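Window and Door Installer's Helper (training provided)

Posted Monday by Tillano Window & Door

We're hiring! Tillano Window & Door needs two people to join our residential crews as installer's helpers, and we would love to hear from you even if you have never set a window in your life. Both jobs are full time and year round, working out of our shop on Kirkero Street.

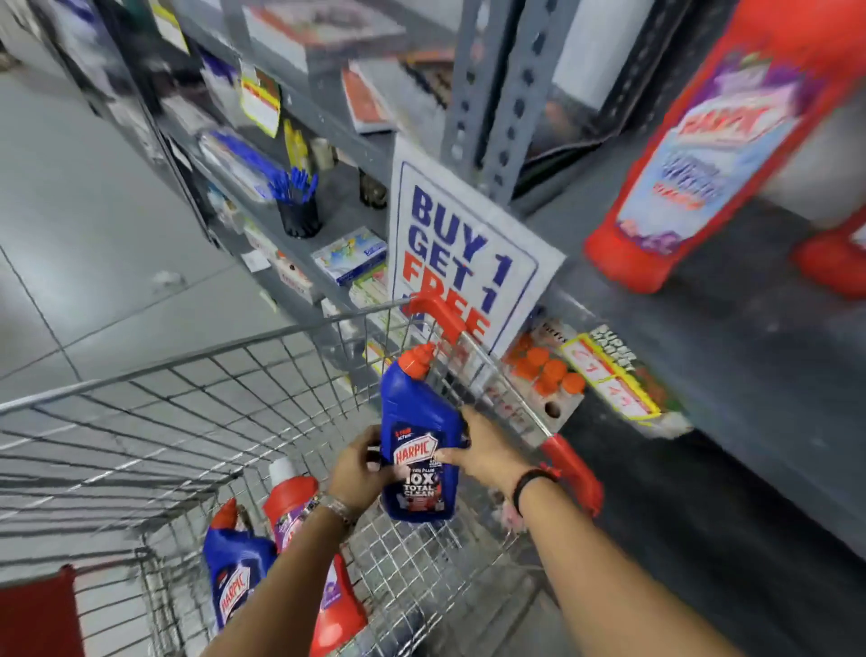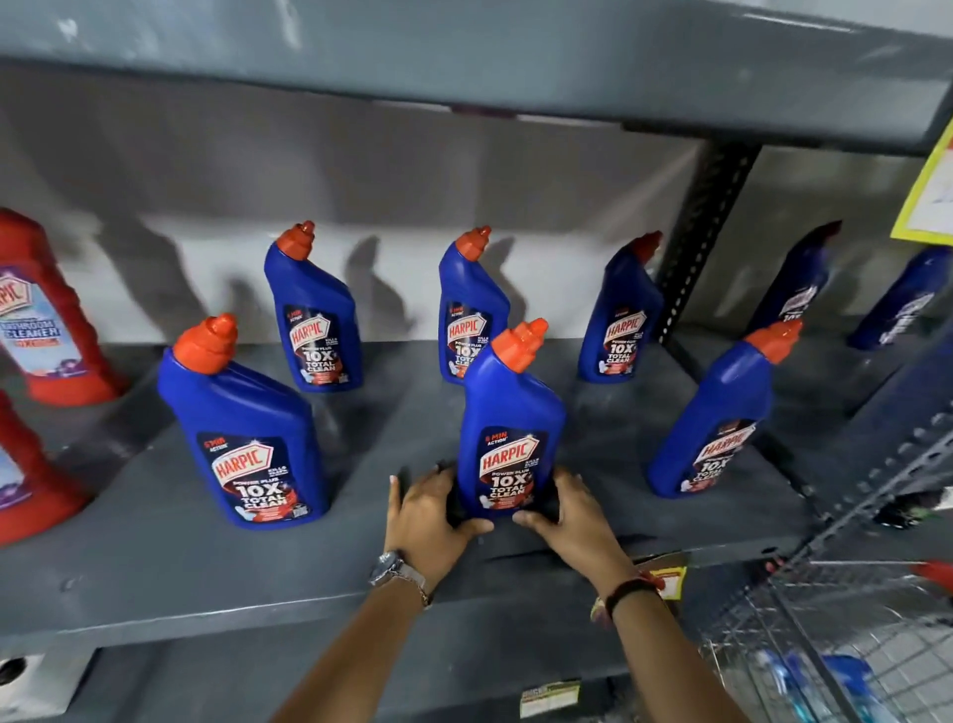 Who we are

Tillano is a mid-sized shop that replaces windows, patio doors and entry doors in older houses. We do some new construction, but the old places are where our hearts are. Half the openings we meet are out of square, the trim has nine coats of paint on it, and there's a good chance somebody stuffed newspaper in the weight pockets back when the house was young. If that sounds like fun to you, keep reading.

We have 16 people on staff right now, counting the office. Four crews go out every morning, each with a lead installer and one or two others. You'd be assigned to one lead for your first season so you learn one way of doing things before you start hearing everybody else's opinions (and you will hear them, mostly about caulk).

What you'd be doing

Mornings start at the shop at 6:45. The crew loads the truck, checks the units against the work order and measures anything that looks off before it leaves the building. We try to be at the customer's door by 8.

On site you would:

- lay drop cloths and move furniture with the homeowner's okay
- take out old sashes, stops and storm windows
- carry new units from the truck, always with a second person on anything over 50 pounds
- prep the opening: scrape, vacuum, patch rot, check the sill for slope
- hold, shim, level and hold some more
- run backer rod and sealant once your lead likes the look of your practice beads
- put the room back together and clean the glass inside and out

The last one matters a lot to us. People remember the cleanup. We've had customers call to book a second job mainly because they couldn't find a speck of sawdust in the baby's room, and that phone call goes up on the board in the shop with the crew's names next to it.

In winter we keep going, one opening at a time with a plastic barrier up so the house stays warm. We stop for ice, high wind and lightning. When the weather shuts us down you can work in the shop building mull units, cutting trim coil and re-glazing the old wood sashes people bring us. The sash bench is a nice place to spend a sleety afternoon, and we'll teach you putty work if you want it.

What we're looking for

You need to be 18 or older, comfortable on a ladder, and able to lift your share. A driver's license is a big help but we can talk about it. You should be able to read a tape measure to the sixteenth, or be willing to sit down with us for an hour and learn. Please be kind to people in their own homes. That includes their dogs.

Things that would make us happy but are not required: trim carpentry, painting, any time spent in a glass shop, a second language. Plenty of our customers speak Spanish at home and right now only one crew can keep up.

We don't care about school transcripts. Our current leads came to us from a bakery, the Navy, a tree service and another window company, and they're all terrific at this.

Pay and the rest of it

Helpers start at $21 an hour. There's a raise after 90 days if you're staying, and another when you can run a standard double-hung replacement start to finish with your lead just watching. Overtime is time and a half and nobody is forced to take it, though summer has lots of it if you're saving up for something.

Benefits start on the first of the month after you're hired: health and dental, with the company paying most of your premium. You get 15 paid days off in your first year, plus the usual holidays. We also set aside $2000 a year per person for training. That can go to lead-safe certification, the manufacturer course on Palamarchuk lift-and-slide doors, or a community college class in blueprint reading. One of our crew used hers for a leaded glass workshop and now handles all our transom repairs.

We supply safety glasses, gloves, knee pads, a respirator fitted to you, and a boot allowance every spring. Hand tools are yours to keep after six months. Company trucks all have racks by Tikar, so you won't be wrestling a nine-foot slider with ratchet straps and hope. We did that for years and don't miss it.

How to apply

Stop by the shop any weekday between 3 and 5 in the afternoon, when the crews are coming back in, and ask at the counter for a helper form. It's one page. You can fill it out there or take it home. If you can't get in during those hours, call the office and we'll mail you one or set up an evening.

Skip the cover letter. On the back of the form, just tell us about something you've fixed, built or taken apart, and how it went. It can be a bike or a birdhouse. Stories that went badly are welcome too!

If it looks like a fit, we'll invite you for a paid half day with a crew. You'll see the work, they'll see you, and lunch is on us. We make offers within 2 business days after that, and we call everyone who came out, whichever way it went.

We'd like both people started by the end of February so there's time to get comfortable before the spring rush. If that's too soon because you owe your current boss notice, tell us and we'll wait for the right person.

Tillano Window & Door is an equal opportunity employer. The shop entrance and office are step-free, and if you need anything changed about the application or the half day, let us know when you call.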